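Re: [Hiltow-list] Renting out the hall kitchen

By Tanveer Siddiqui
5/30/20
4 min read

Zubaida Durrani wrote:

> Before we agree to let the kitchen to outside cooks, can someone tell me
> what the water bill has been like? I was told it doubled after January
> and I never saw a figure. Also, does the Mirkomside group still have
> its own key? If they do, I would like that settled before we give out
> any more. And what are we charging for a half day? I have heard two
> different prices.
>
> Zubaida

Zubaida, I will take these in order.

The water bill did not double. The January bill covered two billing periods because the meter had not been read in the fall, and the company sent an estimate that was too low. The corrected total was $2,049 for both periods together. The next bill went back to the usual level. I have the paper copies and can scan them if anyone wants to check my reading of it. The sewer charge is on a separate line and is easy to miss.

The Mirkomside group does still have a key. They had it from when they used the side room for their language classes. I wrote to them last week asking for it back and have not had an answer. If the list would like the lock changed instead, I can get a price from Magsi Hardware, but they are on short hours at the moment and it may take a while. My own preference is to wait for the answer first. A new lock means new keys for everyone who opens up, and we spent more than we needed to on that the last time.
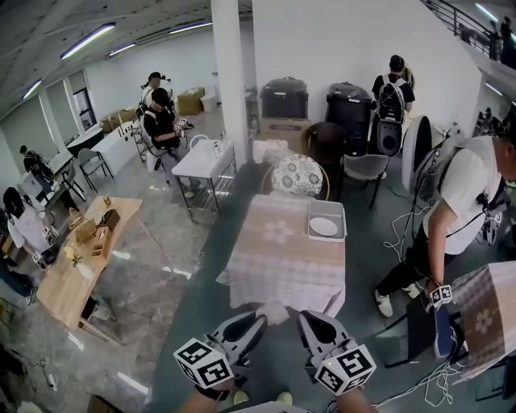

On the half-day price, the two figures you heard are both real. The lower one is for members and the higher one is for everybody else. The trouble is that the sheet on the kitchen door only shows the member price, and it does not say so. I will replace the sheet. I would also like to stop letting a half day run from noon to whenever people finish. Four hours is a half day, and that should include cleaning up.

There is one thing you didn't ask about. The county wants outside cooks to have their own food permit, and ours does not cover them. I called and was told we should keep a copy of each cook's permit in the office. Asitz Catering already sent theirs. The woman who bakes bread has applied and is waiting. I don't think we should let anyone start until the copy is in the folder, even people we know well.

The large refrigerator still needs a new door seal. It holds its temperature if you push the door shut hard, but we can't expect paying renters to know that. The part has been ordered. Until it comes, please use the small one for milk and meat.

If you want changes to the prices, send them to the list and not only to me, so that I don't end up with two versions again.

Tanveer

Contact the list owner | Copyright Hiltow Hall Association | Back to top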